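Lonance : la salle du fond rouvre enfin à l'atelier Wiltotia, et elle est superbe de clarté

Vie locale
Lecture : 5 minutes

On l'attendait depuis le début du printemps et on ne va pas bouder notre plaisir : la salle du fond de l'atelier partagé Wiltotia, rue de l'Allirer à Lonance, accueille de nouveau ses habitués. Murs repris, comptoir réinstallé, tables débarrassées de tout ce qui s'y entassait… Les onze semaines de chantier ont métamorphosé un local que beaucoup ne traversaient plus que pour aller chercher une rallonge ou déposer un carton.

Dimanche, dès l'ouverture des portes, on se pressait dans le couloir pour jeter un œil. « Je suis resté planté sur le seuil, j'ai cru m'être trompé de bâtiment ! » s'amuse Saulius Toom, qui fréquente l'atelier depuis ses débuts et y prépare ses dossiers de restauration de vélos anciens. Il faut dire que l'ancienne pièce, avec sa peinture ocre et ses rayonnages jusqu'au plafond, paraissait deux fois plus petite.

Du blanc, de la place et de quoi poser son ordinateur

Le choix du blanc pour les murs n'allait pas de soi. Une partie des adhérents penchait pour un vert d'eau, une autre voulait garder l'ocre, et la discussion a occupé deux soirées entières (la seconde s'est achevée à une heure que les participants préfèrent taire). C'est Algirdas Krūmiņa, peintre en bâtiment à la retraite, qui a emporté la décision en apportant des panneaux d'essai d'un mètre de côté, laissés contre la cloison pendant plusieurs jours. Matin, midi et soir, chacun pouvait venir comparer. Le blanc l'a emporté largement.

Et quelle bonne idée ! La lumière se répand partout, même par temps couvert, et l'œil se repose. Les anciens rayonnages ont été démontés et leur contenu trié, étiqueté, puis rangé dans la réserve voisine, où l'on retrouve maintenant un mètre ruban sans retourner six caisses.

L'autre grand sujet, c'était le comptoir. Il servait jusque-là de débarras pour les manteaux, les tasses et le courrier. L'équipe l'a voulu dégagé, à bonne hauteur pour travailler debout, avec un emplacement où laisser un ordinateur portable ouvert pendant que l'on s'affaire aux tables. On consulte une notice, on vérifie une cote, on retrouve une photo de référence, et on retourne à son ouvrage sans s'asseoir ni se relever dix fois dans l'après-midi. 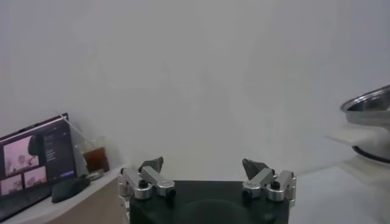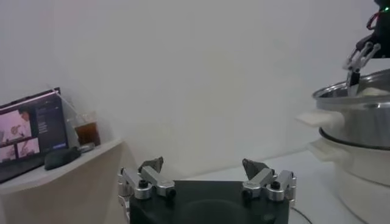
Le comptoir clair, avec un ordinateur portable allumé à son extrémité, devant le grand mur blanc.

Un chantier mené avec 883 euros

Le budget aussi mérite un coup de chapeau. L'ensemble des travaux a coûté 883 euros, peinture, visserie et location d'une ponceuse comprises. La maison Mbwambo, qui vend des matériaux de réemploi à la sortie de la ville, a cédé des chutes de plateaux à petit prix, et une bonne part de la quincaillerie provient des tiroirs de l'atelier.

Rasmus Paulauskas a tenu le calendrier du chantier, affiché dans l'entrée et raturé tant de fois qu'il a fallu le recopier en mai. Il se souvient surtout de la semaine du ponçage : « On avait tendu des bâches partout, on se croyait malins. La poussière est quand même arrivée dans la boîte à thé. » La boîte a été remplacée, le thé aussi, et l'équipe a pu attaquer les finitions avec deux jours d'avance, un petit exploit dont il parle encore avec gourmandise.

Les raccords d'enduit ont pris plus de temps que prévu. Derrière les rayonnages, la cloison portait les traces de plusieurs décennies de chevilles, de crochets et d'étagères successives. Il a fallu reboucher, poncer, recommencer, laisser sécher, et résister à l'envie de passer la première couche trop tôt. Ceux qui ont connu la pièce dans son état d'origine caressent désormais la paroi du plat de la main, presque incrédules.

Des tables libres à la fin de chaque séance

Une salle aussi nette, encore faut-il la garder ainsi. Les adhérents se sont mis d'accord sur quelques usages simples, écrits sur une feuille près de la porte. Les tables se libèrent à la fin de chaque séance. Les projets en cours vont dans la réserve, chacun dans son bac, avec un nom et un numéro de téléphone. Les tasses restent dans la cuisine. Et le comptoir ne reçoit ni manteau, ni sac, ni colis, même « pour cinq minutes », précise la feuille, qui a souligné les guillemets deux fois.

Blagoje Todorova, à qui l'on doit la rédaction de cette feuille, s'attendait à quelques grognements. Les premiers jours l'ont ravi. « Les gens repassent un coup de chiffon avant de partir, sans qu'on leur demande rien. Quand une pièce est belle, on a envie de la retrouver belle le lendemain. » Il reconnaît tout de même avoir déplacé une écharpe et deux parapluies depuis la réouverture.

La salle peut recevoir jusqu'à 12 personnes en même temps. Pour les séances du soir, très demandées, une inscription est souhaitée dans le cahier de l'entrée. En journée, on vient comme on veut, avec son ouvrage sous le bras : reliure, petite électronique, couture, maquette, retouche de photos, tout ce qui demande une surface propre et un peu de tranquillité.

Et pour la suite ?

Les idées fusent déjà. Gunārs Ķēniņš aimerait lancer un rendez-vous mensuel où chacun présenterait, en un quart d'heure, un objet réparé ou fabriqué sur place. Plusieurs personnes se sont portées candidates, dont une adhérente qui promet de venir avec un accordéon entièrement démonté (on a hâte de voir si les tables suffiront !). Une projection sur le grand mur blanc est aussi à l'étude pour les soirées d'automne. Il faudra trouver un projecteur, et l'appel est lancé à qui en aurait un qui dort dans un placard.

Reste la question des sièges. Les anciennes chaises pliantes ont rendu l'âme l'une après l'autre, et l'atelier cherche des tabourets solides, dépareillés s'il le faut. Une première livraison est espérée en juillet. D'ici là, on apporte un coussin, on travaille debout ou on emprunte les chaises de la cuisine, à condition de les y remettre.

La prochaine visite commentée partira du hall à 11 heures. L'entrée se fait par la cour, la sonnette de la façade étant toujours en panne.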